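Gripper Comparison on the Bench: Notes for Session 11

Intro to Lab Automation
Instructor: Oana Mihăilă
Bench leads: Driss El Idrissi and Thenmozhi Pisharody
Notes posted 18 Feb 2020

Read these before you come to the bench. Last session we talked about grippers on the whiteboard, with force arrows and friction cones, and now we finally get to try some of it with real lab stuff! Bring your notebook, closed shoes, and your own copy of the log sheet. Work in pairs.

1. What we are comparing

Two sets of fingertips on the same arm, with the same wrist camera and the same controller settings. We call the first set Trukeseo (stiff, flat faces) and the second set Nernus (softer faces that give a little when they close). Those are just the names of the two student projects they came out of, so don't go looking for data sheets. The gripper body stays put. You swap the tips, run the zeroing routine, and go again.

I want you to change one thing at a time. It is very tempting, once the tips are off, to fiddle with closing speed as well. Please don't. If you change both and the spoon suddenly comes up nicely, you have learned almost nothing about either.

2. What the wrist camera gives you

The camera rides with the hand, so it always sees the fingers, and what it sees of the bench is whatever the fingers leave over. Beginners plan a reach from a side view where everything looks open, and then find that half the target has gone behind a fingertip at the moment they want to look at it. Look at the live view early and often. Before each reach, sketch the outline of both fingers in your notebook and shade the part of the bench you can't see. It takes a minute and it's the best minute you'll spend all session.

Clear glass is the other big topic. Against white plastic a beaker nearly vanishes, and you end up reading its position from thin gray outlines and reflections. Green and yellow plastic, on the other hand, is a gift. With the utensils standing in the beaker you can use their color to find the glass, as long as you remember that a leaning handle tells you very little about where the rim is. The alcohol lamp has its own trick: the black tripod over it is easy to pick out, but its legs cross the glass body in the view, and a simple edge finder will happily join the two into one object.
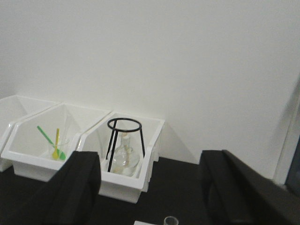 3. Procedure

Step 1. Start the arm in the park pose and check that the speed limit is set to the training value. Your partner keeps a hand near the stop button whenever the arm can move.

Step 2. Fit the first set of tips. Hand-tighten, then a small turn with the key. Close the gripper on nothing and look for a gap that is even from top to bottom.

Step 3. Zero the fingers. Write down the closed position the controller reports.

Step 4. Pick one target from the list: green spatula, yellow spoon, tripod. The lamp is for looking only in this session, so don't grip it. We'll come back to it when we do force limits.

Step 5. Make 15 attempts with the first set. Same approach height, same closing speed. Put the target back in its bin between attempts, and let it land a little differently each time (a real bench is never tidy).

Step 6. Swap tips, zero again, and make another 15 with the second set.

Step 7. Trade places with your partner and do a different target.

For every attempt, log four things: whether the fingers touched the bin, whether the target left the bin, whether it turned in the grip, and whether you could see the contact point in the wrist view. The last column is the one people skip. It's my favorite one! When Wissam Nimri ran the pilot last November, the failed grasps bunched up almost perfectly in the rows where the contact point was hidden, and that told us more than any of the pass rates did.

4. Things to watch for

Thin handles. A flat stiff face meets a thin round handle along a line, so the handle can swing like a pendulum. A softer face wraps a bit and resists the swing. That is the theory, anyway. In the pilot the stiff tips did fine on the spoon and badly on the spatula, which nobody had predicted, and I'd love for one of your pairs to work out why.

Bin walls. The sloped front is friendly and the sides are not. Wide fingers want to come in from the front, over the lip. If you come straight down you will need more room than you think.

Wire. Gripping the tripod by a leg works until you lift, and then the whole thing tips. Try the ring.

Shadows. The bins throw soft gray patches on the wall behind them. If your color threshold is loose, those patches may get picked up too. Tighten it before you blame the camera.

5. The blank view check

Do this after each tip change. Turn the arm toward the plain wall, nearly close the fingers, and save one picture. You want a background so boring that the only interesting thing left is the fingers themselves — their edges, the gap between them, and how far up the view they reach. Compare the first and second pictures by flipping back and forth on the screen. If the tips have moved sideways by more than 2 pixels, take them off and seat them again.

Crop before you compare. The wall takes up the left side and most of the middle, and that's the part you want. Shiny plastic over at the right will throw highlights that change with tiny shifts in angle, and a difference image will light up there even when your tips are seated perfectly. Zineb Erraji has put a short crop script in the Britero folder, and you're welcome to improve it.

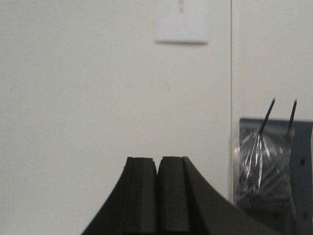 Wrist view toward the wall, fingers open with a narrow gap. Use the wall area for the comparison and leave out the bag and the gray metal at lower right.

6. What to hand in

One page per pair, plus the log. Give me a table of your results by tip and target, one wrist view with your shading drawn on it, and a paragraph on the attempt that surprised you most. I don't need a winner. If your numbers come out as 14 against 11, say what you think that difference is worth with so few tries, and what you'd run next if you had the bench for another afternoon.

Questions about the arm go to Driss, questions about logging go to Thenmozhi. Tips go back in the labeled tray, keys on the hook.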